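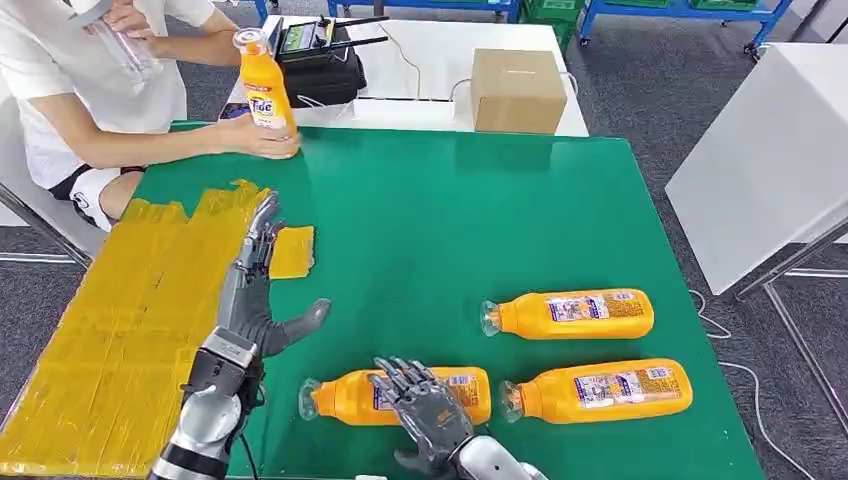
그림 1. 빈 투명 플라스틱 병과 흰 뚜껑이 달린 주황색 병.

환경과 사회 기말 프로젝트 보고서
주제: 포인트를 주면 병을 더 돌려주는가 - Brestden 캠퍼스 병 반납 사업의 홍보 수치 검토

1. 왜 이 주제를 골랐나

Brestden 캠퍼스에서는 지난 학기부터 Asent라는 업체가 음료 병 반납 사업을 하고 있다. 다 마신 병을 반납대에 가져가면 앱에 포인트가 쌓이고, 그 포인트로 매점에서 할인을 받는다. 학생회관 벽에는 "회수율 70퍼센트 달성"이라고 적힌 포스터가 붙어 있다. 우리 조는 처음에 이 사업을 다른 캠퍼스에도 확대하자는 제안서를 쓸 생각이었다. 그런데 자료를 모으다 보니 제안서의 근거로 쓸 만한 숫자가 저 포스터 한 장밖에 없었고, 그 숫자조차 무엇을 무엇으로 나눈 값인지 알 수 없었다. 그래서 중간발표 뒤에 주제를 바꾸었다.

2. 70퍼센트는 무엇의 70퍼센트인가

회수율을 말하려면 분모가 있어야 한다. 우리가 생각한 후보는 다음과 같다.

가. 캠퍼스 안에서 팔린 병 전체
나. 매점에서 팔린 병 중 사업 대상 제품
다. 앱에 가입한 사람이 구매한 병
라. 반납대에 투입된 병 중 기준을 통과한 병

가로 계산했다면 꽤 놀라운 성과다. 라로 계산했다면 회수율이라는 말을 쓰면 안 된다. 투입된 병의 합격률일 뿐이고, 쓰레기통으로 간 병은 아예 계산에 들어오지 않는다. Asent 고객 문의란에 산출 방식을 물었더니 "내부 기준에 따라 집계한 수치"라는 답이 왔다. 다시 물었을 때도 같은 문장이 왔다. 학교 시설 담당 부서에서는 업체가 준 월별 요약표를 보여 주었는데, 표에는 비율만 있고 병의 개수가 없었다.

나쁜 의도가 있었다고 주장하려는 것은 아니다. 다만 분모를 밝히지 않은 비율은 확인도 반박도 할 수 없으므로, 이 보고서에서는 70퍼센트를 성과의 증거로 쓰지 않는다.

3. 설문

Rankin 기숙사에 사는 학생을 대상으로 종이 설문지를 200부 정도 돌렸고 59부를 돌려받았다. 문항은 음료를 사는 빈도, 다 마신 병을 버리는 곳, 반납 사업을 아는지, 앱을 쓰는지, 앱을 쓰기 전에는 병을 어떻게 했는지였다.

응답자 대부분은 사업을 알고 있었다. 이 점은 포스터의 효과로 봐도 될 것 같다. 앱을 꾸준히 쓴다는 사람은 그보다 훨씬 적었고, 그중 다수가 예전에도 분리배출을 했다고 답했다. 우리에게는 이 대목이 가장 중요했다. 원래 분리배출을 하던 사람이 반납대로 장소만 옮긴 것이라면, 사업 때문에 새로 재활용된 병은 많지 않을 수 있다. 병이 지나가는 길은 달라졌어도 쓰레기는 그만큼 줄지 않았다는 뜻이 된다.

앱을 쓰지 않는 이유로는 귀찮다, 반납대가 멀다, 포인트가 적다는 답이 많았다. 자유 의견란에는 "500밀리리터 병만 받아서 작은 병은 그냥 버린다"고 쓴 사람도 있었다. 우리가 안내문을 다시 읽어 보니 실제로 500밀리리터 규격의 투명 병만 포인트 대상이었다. 색이 있는 병이나 이온음료, 주스 병처럼 모양이 다른 것은 대상이 아니다. 포스터에는 이 조건이 나오지 않는다.

4. 설문을 얼마나 믿을 수 있나

우리 설문도 업체의 숫자와 같은 잣대로 봐야 한다. 응답률이 낮고, 환경 문제에 관심 있는 사람이 더 많이 답했을 가능성이 크다. "예전에도 분리배출을 했다"는 답은 기억에 의존한 것이고, 남에게 좋게 보이고 싶은 마음도 섞였을 것이다. 기숙사생만 조사했기 때문에 통학생의 습관은 전혀 모른다. 조원 사이에서도 이 설문을 결과로 실을지 부록으로 뺄지 의견이 갈렸고, 결국 한계를 적는 조건으로 본문에 두었다.

따라서 우리는 포인트가 효과 없다고 말하지 않는다. 효과가 있다는 근거를 찾지 못했다고 말한다. 발표 때 이 차이를 묻는 질문이 있어서 분명히 적어 둔다.

5. 보증금 방식과의 비교

Kirkimine 캠퍼스에서는 포인트 대신 보증금을 쓴다. 병을 살 때 돈을 더 내고 반납할 때 돌려받는다. 얼핏 비슷해 보이지만 쓰는 사람 처지에서는 꽤 다르다. 포인트는 안 받아도 손해라는 느낌이 없는데, 보증금은 이미 낸 돈이다. 수업에서 배운 손실 회피로 설명하면 보증금 쪽이 더 강하게 작용해야 한다.

그렇다고 Kirkimine 방식을 바로 추천하기도 어렵다. 그쪽 학생 게시판을 읽어 보면 고장 난 반납기 앞에 병을 쌓아 두고 간다는 불만, 캠퍼스 밖 가게에서 산 병은 받지 않는다는 불만이 반복된다. 캠퍼스 안의 값이 오르면 학생들이 밖에서 사 올 수 있고, 그러면 대상이 되는 병 자체가 줄어든다. 이 경우 회수율은 올라가도 쓰레기통의 병은 그대로일 수 있다. 게시판 글은 불만이 있는 사람이 주로 쓰기 때문에 이것도 전체 의견으로 볼 수는 없다.

6. 반납된 다음의 문제

사업 소개 글은 병이 반납대에 들어가는 데서 끝난다. 그 뒤에 어느 선별장으로 가는지, 무엇으로 다시 만들어지는지는 적혀 있지 않다. 뚜껑과 라벨을 떼고 넣으라는 안내는 있지만 떼지 않은 병도 포인트는 똑같이 쌓인다고 한다. 만약 선별 과정에서 상당수가 버려진다면 반납량만으로 재활용 성과를 말할 수 없다. 우리는 이 부분의 자료를 얻지 못했다. 선별장 견학을 신청했으나 기말 기간과 겹쳐 가지 못했다.

또 하나 빠진 것은 병을 덜 쓰는 방법이다. Rankin 기숙사 정수기는 층마다 있지 않고, 복도 끝 것은 물이 약하게 나온다. 설문에서 물을 사 마시는 이유로 정수기를 든 사람이 여럿 있었다. 포인트 사업 홍보물에는 물통을 쓰자는 말이 한 줄도 없는데, 병이 많이 팔려야 반납도 많아지는 구조에서는 당연한 일인지도 모른다.

7. 요구 사항

학교가 계약을 연장하기 전에 다음 자료를 공개하도록 요청하는 것이 우리 조의 제안이다.

- 회수율의 분자와 분모, 그리고 집계 기간
- 사업 시작 전 같은 기간의 분리배출량
- 반납된 병의 최종 처리처
- 포인트 대상에서 제외되는 병의 종류를 적은 안내문

사업 시작 전의 자료가 없다면 없다고 밝히면 된다. 그 경우에는 건물 하나를 정해 한 학기 동안 반납대를 치우고 비교해 보는 방법이 있는데, 불편하다는 민원이 나올 수 있어 시설 담당 부서와 먼저 의논해야 한다.

부록: 설문지 양식과 문항별 응답표는 수업 게시판에 올렸다. 자유 의견은 개인을 알아볼 수 있는 내용을 지우고 옮겼다.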